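Last updated Jul 12, 2022. The file layout changed with this version, so older loading scripts need the new paths listed under Files.

# Tendura hand-held gripper comparison: clothing set

Recordings and notes from a comparison of two finger pads, Pleditz and Fesia, on the Tendura two-finger hand-held gripper. The work was done on clothing in furnished rooms. One person holds a gripper in each hand, and each gripper carries its own camera. There is no robot arm in this set. The arm trials are kept in a separate repository and use a different naming scheme.

We started this because our bench tests were telling us very little. A flat cotton square on a test plate is easy for almost any pad. A sock stuck to a sweater, in a drawer, with a second layer under it, is hard for all of them.

## At a glance

| Item | Value |
|---|---|
| Episodes | 266 |
| Held out for evaluation | 50 |
| Flagged episodes | 26 |
| Video frame rate | 24 frames per second |
| Gripper | Tendura, hand-held, two fingers |
| Pads | Pleditz (blue), Fesia (gray) |
| Logger | Flanagan |
| Objects | Used clothing and small household cloth |
| Audio | Removed |

Flagged episodes are included in the total. None of them are in the held-out part.

## What was compared

The body, the linkage and the trigger stay the same across all recordings. Only the pads change.

**Pleditz.** A rubber pad with a slightly tacky face. It is the softer of the two and bends around a fold when the fingers close. It picks up lint quickly and we wipe it between episodes.

**Fesia.** A firmer pad with shallow ribs running across the finger. It keeps its shape under load and needs less cleaning. It also leaves faint lines on fleece, which go away after a shake.

Both pads screw into the same seat, but the Fesia pad is a little thicker. A fully closed gripper therefore gives a different reading with each pad. The logger writes the raw reading and the corrected one. Use the corrected one when you compare pads, and the raw one if you want to check our correction.

Pads are always changed as a pair, and both hands carry the same type within an episode. We tried mixed pads early on and dropped it. The holder kept favoring one hand, and we could no longer tell what the pad was doing.

## Tasks

Every episode belongs to one of the tasks below. The task name is stored in the episode file and matches the folder name.

1. `flat_pick`: lift one named piece from a flat surface with nothing on top of it.
2. `pile_pick`: lift one named piece out of a mixed pile and set it down clear of the rest.
3. `sort_small`: separate socks and other small pieces from larger ones.
4. `drawer_move`: move clothes between an open drawer and a second surface close by. One gripper can work in the drawer while the other stays with the clothes outside it. The side panels limit how far the fingers can open, and a piece bunched at the front of the drawer, like the red one in this shot, often ends up between the fingers and in front of whatever is behind it.

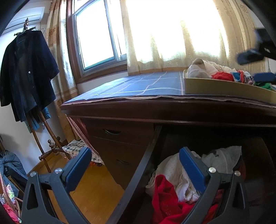
## Files

```
tendura_clothing/
 README.md
 splits/
 train.txt
 heldout.txt
 flagged.txt
 episodes/
 flat_pick/
 pile_pick/
 sort_small/
 drawer_move/
 calibration/
 pleditz/
 fesia/
 notes/
```

Each episode folder holds the video from both grippers, a Flanagan log and a short text file.

- `left.mp4` and `right.mp4`: video, one per hand.
- `log.csv`: one row per video frame, already lined up with the left video.
- `episode.json`: task, pad type, lighting note, start and end frame, flags.
- `remark.txt`: whatever the holder wanted to say afterward. Often empty.

Columns in `log.csv`:

| Column | Meaning |
|---|---|
| `frame` | Frame number in the left video, starting at zero |
| `t` | Seconds from the start of the episode |
| `l_raw`, `r_raw` | Finger opening before pad correction |
| `l_open`, `r_open` | Finger opening after pad correction |
| `l_pose`, `r_pose` | Position and rotation of each gripper |
| `pose_ok` | 1 if tracking held for both hands, otherwise 0 |

Poses are given relative to the left gripper at frame zero. They are not tied to the room, so do not try to stitch episodes together from them.

## Recording steps

1. Fit the pads and tighten the screws by hand, then a quarter turn with the driver.
2. Run the open and close check in Flanagan. Redo it after any pad change.
3. Wipe both pads.
4. Lay out the clothes. The holder does not do this and looks away while it is done.
5. Read the task card aloud, start the log, wait for the tone.
6. Do the task at a normal pace. If a piece drops, pick it up again and carry on.
7. Stop the log and write the remark before touching the clothes.

Step 6 means that many episodes contain more than one try at the same piece. We kept these. The start of each new try is marked in `episode.json` under `retries`.

## Notes on piles

Most of the disagreement between the two pads shows up in `pile_pick`, so that task has the longest notes. A typical pile mixes knits, lace, fleece and something padded. Padded pieces hold their shape and push the others to the side. Thin ones get pinned underneath, and the fingers have to come in low and wide to reach them.
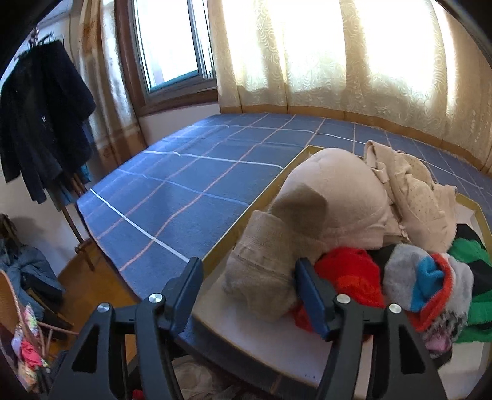
*Reading time: 4 min*

Pleditz did better on thin and smooth pieces. The pad bends enough to trap a fold without much force, and the holder can close slowly and feel the piece come along. The drawback is that it traps neighbors too. A lace piece next to the target would often come up with it, and the second hand had to peel it off.

Fesia was the better pad on fleece and heavy knits. The ribs catch the surface and the grip does not creep when the piece is lifted. On smooth cloth it needed a harder squeeze, and the holders complained of tired fingers by the end of a session. With ribbed cuffs the result depended on direction. If the pad ribs ran along the ribs of the cuff, the piece could slide out sideways.

Neither pad was good at taking the edge of a single flat layer off another flat layer. All holders ended up doing the same thing: push the cloth a short way to raise a ridge, then close on the ridge. A policy trained on this set will most likely learn that push, and you should expect to see it even where a direct pinch would work.

Small dark pieces are the hardest to annotate. The gripper body is dark as well, and a black sock between the fingers can be lost for several frames. We left the target label on through these gaps if the piece was clearly still in hand before and after.

## Light and background

We recorded in daylight, with no added lamps. Windows are in view in many episodes and the exposure shifts when the hands turn toward them. We left exposure on automatic for the whole set. A fixed setting was tried in one room, and the inside of a drawer came out too dark to label.

Backgrounds were not cleared. Coats, baskets, curtains and patterned cloth appear often and are not task objects unless the episode file names them. Patterned covers can upset feature tracking, especially large regular grids, where one square looks much like the next. Check `pose_ok` before you use motion from those episodes.

## Flags

An episode is flagged for one or more of these reasons:

- `track_loss`: a long gap in pose for either hand.
- `pad_loose`: a pad was found loose after the episode.
- `wrong_piece`: the holder moved something other than the named piece.
- `late_start`: the log was started after the hands had begun to move.

We suggest leaving out `track_loss` and `late_start` for training. The other two are fine for vision work.

## Loading

```
from tendura_clothing import load_split

episodes = load_split("splits/train.txt", skip_flags=["track_loss", "late_start"])
for ep in episodes:
 print(ep.task, ep.pad, len(ep.frames))
```

The loader reads the corrected openings by default. Pass `raw=True` to get the others.

## Known problems

- The right video starts a few frames late in some `sort_small` episodes. The log is correct. The offset is stored as `r_offset`.
- Pad wear is not recorded. We changed pads when they looked worn, and we did not write down when.
- The holders had all used the gripper before. Retry counts from new users would be higher.
- Cloth names are free text. "Sweater," "jumper" and "knit top" may all refer to the same piece.

## Planned

A second version is due in September. It adds force readings at the pad seat for both pad types and puts the cloth names into one list. The held-out split will stay as it is, so scores from this version can still be compared. Tasks with the arm and the Flanagan controller will go into their own card.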